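October 2022

**Board no. 2, refinishing and surface checks**

The joined-plank board was returned to the Skestevley room this morning and laid on the slotted aluminum table. It had been in the finishing shop since the end of August. The purpose of the present entry is to record the condition of the varnish before the board goes back into regular service as a work surface.

The old coating was removed with 60 grit and the wood was brought up to 200 in stages, always along the grain. Two coats of Zamudis varnish followed, with a light rub at 500 between them. The first coat was thinned according to the supplier's sheet; the second was applied as it came. The knots took the first coat unevenly and were touched in by brush before the second.

Color is a deep orange-brown, darker than the test strip. This is acceptable for our purposes, although the Oosthuizen group asked last year for something paler and should be told before they next book the table. The gloss is higher than intended. Under the overhead light there is a strong reflection on one side near the middle, and anyone reading a fine scale on that part of the board will need to move the lamp or work from the other end.

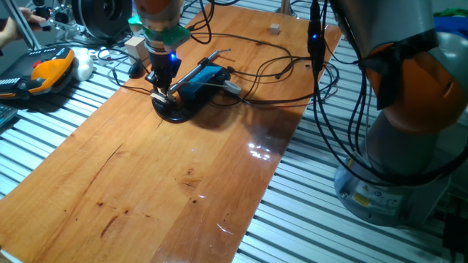 Scratch marks remain at one end of the board. They were recorded on the old sheet as well, and sanding was stopped there on purpose to avoid a hollow. A straightedge should be passed over this area before any plate or stand is placed on it for measurement. Until that has been done, base plates are to be kept toward the middle.

Cables should be lifted when they are moved across the board and should not be dragged. The connectors marked the previous finish more than any tool did. Loose blocks and small items may stay on the surface during a session, but felt pads are to be used under anything with a metal foot. Pads are in the second drawer – the Nultevis box, not the open bag, which has the wrong adhesive.

Cleaning: dry cloth first, then a damp one if required. No solvent. The wipes kept by the sink contain alcohol and dulled the corner of the test strip within a minute.

Outstanding:

- straightedge check at the scratched end
- ask Zamudis whether a satin version is available in the same color
- enter the new finish on the board's record card and withdraw the old card
- inspect the joints between planks again after the heating has been on for a few weeks

The test strip is on the shelf above the bench, labeled on the back.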